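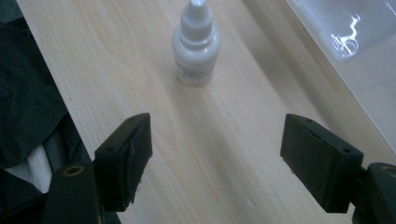 5. The bottle task and the drop fault

5.1 What was reported first

The bottle task was the one we expected to leave out of this paper. A dropper bottle stands on a table, the gripper closes on it, lifts it and puts it down in a shallow tray. In the first round of tests the trained policy did this well enough that Pasa, the group that built the policy, listed it as solved in their internal report of May. Three of the present authors (Sanna, Caruso and Villa) were asked to repeat the tests on a second arm. The bottle was dropped, or twisted out of the grip, in a large share of the attempts.

The explanation offered at the time was that the policy had not seen enough variety. We heard this from several sides and it may be partly true. It is also the explanation given for nearly every failure of a learned policy, and it has the drawback that no test can rule it out: if more data helps, the claim is proved, and if more data does not help, there was still too little. We therefore set it aside and looked at the hardware first.

5.2 Set-up

The training set holds 1198 demonstrations made with the hand-held gripper, spread over all the tasks in Section 3. Of these, 200 are of the bottle task. They were recorded by two people, Pellegrini and Pagano, on ordinary tables with whatever happened to be lying nearby left in place. No effort was made to tidy the view, and we have no quarrel with that choice.

The view from the hand-held gripper is shown in Figure 6. The two black fingers face each other with a wide gap between them, and the bottle stands further off across the table, centred in that gap. Each finger carries a dark rubbery pad on its inner face. The lower edge of the left pad is slightly torn, and a faint upright crease crosses its surface. Neither mark is large. Both were missed by everyone who looked through the recordings for quality, the first author included, as all of us were looking at the bottle.

Figure 6. View from the hand-held gripper with the fingers open and the dropper bottle beyond them. Note the lower edge of the left pad.

For the repeat tests, the arm used fingers of the same shape with pads cut from the same sheet. The policy, which we call Drodari as its makers do, was run without any change to its weights. Each run began with the bottle upright and the arm at rest. A run was counted as a success only if the bottle was standing in the tray when the fingers opened and was still standing when the arm had moved clear. The May report used a looser rule. A bottle lying on its side in the tray was counted as placed, and we could find no written reason for this.

5.3 How the bottle was lost

We made 80 runs and watched all of them again at slow speed. The failures fell into two kinds that are easy to tell apart by eye.

In the first kind, the fingers closed, the arm began to rise, and the bottle stayed behind or slid down through the grip. In the second kind the bottle came up with the fingers but turned between them, so that the nozzle ended up pointing to one side. A turned bottle cannot be put down upright, and the policy made no attempt to correct it. It carried on to the tray and let go at the usual height. To the policy, as far as we can judge, nothing had gone wrong.

The second kind was the more common, and it was strongly one-sided. The bottle nearly always turned towards the left finger. A shortage of varied training data does not obviously lead to that. If the policy were simply unsure where the bottle was, we would expect it to miss on both sides. A weak pad on one side gives a much plainer account: one face holds, the other gives, and the bottle rolls towards the face that gives.

On taking the fingers off the arm we found that the left pad had begun to lift at its lower edge. The glue was still sound over most of the face. At the bottom there was a flap that could be raised with a fingernail. With the fingers closed on a flat block the flap was pressed shut and could not be seen, which explains why the daily check with the block had passed each morning. The check was worse than useless here. It produced a record saying that the pads were fine.

5.4 Changing the pad and nothing else

We replaced the left pad and made 10 further runs. All of them ended with the bottle standing in the tray. Sanna then fitted the old pad to the right finger, a step we had not planned, and the bottle began to turn to the right.

We would like to say that this settles the matter, and some of our colleagues have said it for us. We are less sure. Ten runs are very few. They were made on one afternoon, by the people who held the pad theory, and those same people placed the bottle by hand before each run. Caruso has pointed out that we may have become more careful about placing it once we wanted the runs to go well. The swap of the old pad to the other side is better evidence, as it made the arm fail in a way we could state beforehand, but it too was done only on the one arm.

What can be said is that the fault followed the pad. We cannot say how much of the original failure rate the pad accounts for, and we have not found a way to work this out from the recordings alone.

5.5 Was the fault already in the demonstrations?

A harder question is whether the hand-held gripper had the same fault while the training data was being made. Figure 6 suggests that its left pad was not in perfect order at the moment the view was taken. It does not show that the pad was slipping. A torn edge may make no difference at all if the bottle is gripped higher up the finger.

We asked both demonstrators. Pagano recalled nothing unusual. Pellegrini recalled that she had got into the habit of squeezing the bottle a second time before lifting, and that she had stopped noticing she did it. On going back to her recordings we found the second squeeze in many of the bottle demonstrations and in very few of the others. A person who feels an object begin to slip will tighten up without thinking. The hand-held tool passes that feeling straight to the hand. It leaves no trace of it in the data, where all that remains is a small unexplained closing of the fingers.

The policy had in fact learnt the second squeeze. It performed it at a fixed point in the motion whether the bottle was slipping or not, and with new pads it was simply wasted time. With the lifting pad it may have made things worse, by rolling the bottle a little further over the flap. Villa believes it did. The others among us think the recordings are too coarse to show it either way.

5.6 What we changed, and what we doubt

Pads are now inspected with the fingers open, under a lamp, from the side, and the lower edge is tried with a fingernail. The block check has been dropped. A pad with any lifting is replaced before work starts, on the arm and on the hand-held gripper alike, and the change is written into the log next to the number of the recording. The earlier log, kept at Leone, has no column for pads, so for the older demonstrations we do not know when any pad was fitted.

We were also asked to try Siltuvness, a slip monitor that stops the arm when the grip appears to be failing. It did stop the arm in several of the runs where the bottle turned. It also stopped the arm twice with the bottle held firmly, and it stayed silent through one clean drop. Its makers describe it as a safety function. On what we saw we would not use that word, and we would be uneasy about anyone standing closer to the arm on the strength of it. A light plastic bottle falling on a table is a harmless failure. The same arm is meant in time to handle glass.

The bottle task has been moved back to the unsolved list in Table 2, with the looser rule for success removed. Sanna and Pagano are repeating the runs with worn and new pads in an order neither of them is told. Until that work is done, the figures for the other gripping tasks should be read with the state of the pads in mind, and we do not know what that state was.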